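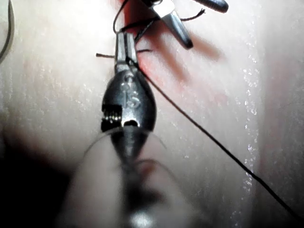

Pevus stitching package review: is hand sewing a machine job yet?

By the Skakwood bench desk | May

Search reviews Enter keyword Go

We mend things for a living at Skakwood. Seat covers, tool rolls, canvas bags, a lot of work gloves. Most of it goes through an ordinary sewing machine, and the part that doesn't is done by hand with a curved needle, usually where you can only reach the cloth from one side. That hand work is slow and hard on the fingers. When Pevus offered a trial of its stitching package, we asked for it with one question in mind, which was whether it could take any of that work off the bench.

Pevus is software for a pair of surgical-style instruments. You mark a closed path on the work, load a needle and thread, and the package plans the stitches. It can run them on its own or stop before each one and wait for you to approve it. The arms are not in the box. We used the pair at Gukholm, the shared workshop across the yard, and paid for bench time like any other member.

Setup took most of a morning. The manual is clear on software and thin on thread. It says to keep thread "short," with no length given. We settled on a forearm's length after several snarls. Anything longer ended up wrapped around whatever instrument was nearer.

All our trial work was done on soft synthetic pads, the kind sold for suture practice. They hold still and they already have a slit to close, so they are a kind test. Cloth moves more, stretches more and has a weave that pushes the needle sideways. Read the results with that in mind.
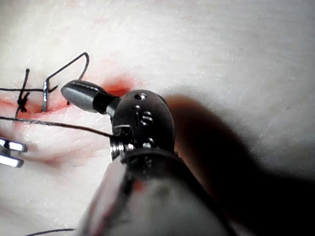 Hand stitching is mostly thread handling, and that is where I would judge any machine that claims to do it. Pushing a needle through something soft is the easy part. After that you have to find the point again, pull through without tearing the edge, and keep the slack from falling where you want to sew next. Look at how much there is to keep track of with one tied stitch over the slit: two tails, a needle standing up out of the pad, a tall loop of black thread above it, and another long strand running across to the instrument. A person sorts that out by feel. Pevus has to do it by looking, and dark thread against its own shadow gave it trouble.

We logged 921 needle passes over the trial. Single passes were good, better than I expected, and the spacing was even. Knots were the weak spot. The longest stretch without one of us stepping in was 11 tied stitches, and plenty of stretches ended well before that. The usual fault was a loop that slid off the jaws before the tail came through. When that happens the package stops and asks for help, which I would much prefer to a machine that carries on.

Speed is fair. A tied stitch took up to 16 minutes when it needed several retries, and a clean one was far quicker. Our slowest apprentice would still beat it on both.
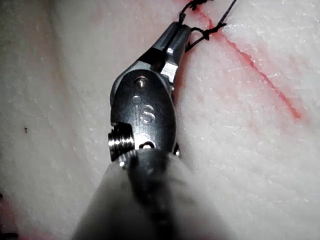
Can a machine do the mending in a small shop yet?
Parts of it, with a person standing by. It can place neat, even stitches in a soft piece that stays put. It can't be left alone with a pile of odd repairs.

The same goes for the house. People ask us about buttons, hems and socks. A sock has to be picked out of a basket, turned, stretched over something and held before the first stitch goes in, and Pevus does none of that. Somebody has to bring the work to it and fix it down. By then you could have darned the sock.

We also tried the older Ciobanu package for comparison, same arms, same pads. Ciobanu starts faster and its menus make more sense. It was worse at finding a dropped needle, and it didn't pause when it lost the thread. If I were teaching someone how the arms move I would pick Ciobanu. For stitching I would pick Pevus.
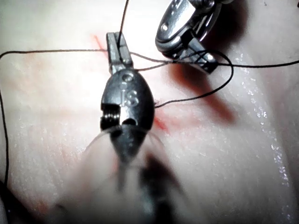

Two instruments and one long run of black thread over the practice pad.

Things I liked: the approve-each-stitch mode, the even spacing, a log you can read without training. The stop button on screen is large and always in the same corner.

Things I didn't: the thread section of the manual, the long calibration after every restart, and a camera view that goes murky if a bench lamp is set too low. The license is also tied to one computer, so moving it to another bench means an email and a wait.

Rating: 4 out of 10 for shop mending. I would score it higher as a practice or research tool, but we don't do that kind of work. Skakwood is not buying it this year. We'd try it again if a later version handles cloth and ties off reliably.

Contact us | Copyright Skakwood | Back to top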